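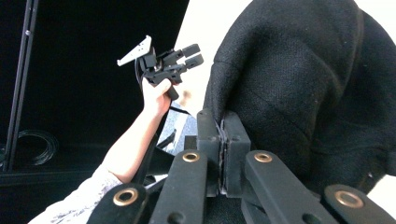 Chapter 6
Covering a Cake with Buttercream

Reading time: 8 min

In the previous chapter we baked the layers and let them rest overnight. Now the cake must receive its cover. Many students think this is the easy part, but in the school kitchen in Gaven it is the lesson that we repeat most often.

The cover of a celebration cake is made in two coats. The first coat is thin and it catches the crumbs. The second coat is thick and it gives the smooth surface on which the decoration will stand. Between the two coats the cake goes to the refrigerator for 30 minutes. If you skip this rest, the crumbs travel into the second coat and you will see them as brown points, especially on white or yellow cream.

6.1 The quantity of cream

For the standard cake of this book (two layers, round, filled with jam) you need 1238 grams of buttercream. Weigh it before you start to color it. It is very difficult to mix the same shade a second time, and a cake with two kinds of pink looks like a repair. Take away 284 grams for the first coat and leave this part without color. All the rest is for the second coat and the borders. 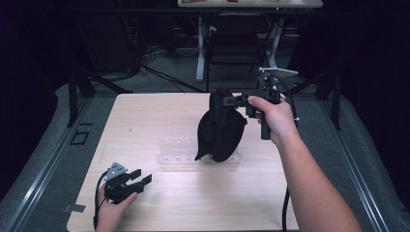

Color is added with the tip of a toothpick, never from the bottle directly. Paste color becomes darker while the cream stands, so mix it to a shade a little lighter than you want and look at it again after one hour. Red and black are the slowest. For these I prepare the cream in the evening and cover the bowl with film that touches the surface.

6.2 The first coat

Put the cake on its board and fix it with a spoon of cream under the bottom layer. Check that it stands in the center of the turntable. Begin from the top, push the cream over the edge, and then work around the side with the spatula held straight up. The coat should be so thin that you can still see the cake through it. Clean the spatula on the edge of a second bowl and do not return this cream to the first one, as it is already full of crumbs.

A leaning cake must be corrected now. Press it gently with two flat hands, wait a moment, and look at it from the height of the table. In May, when our kitchen is already warm, I do this correction after ten minutes in the refrigerator - otherwise the layers slide on the jam.

6.3 The second coat

Students of the Olszewski course learn with a metal scraper, and those who come from Akov usually bring a plastic one. Both are good. What matters is the angle. Hold the scraper almost flat to the side of the cake, keep your hand still and let the turntable move. If lines appear, the scraper is too open or the cream is too cold. Warm the scraper in hot water, dry it well, and make one more turn.

Exercise 106 at the end of the chapter asks you to cover a practice form three times in a row, scraping it clean after every attempt. Please do it before you touch a real cake.

Contact | © Anov Baking Textbooks | Back to top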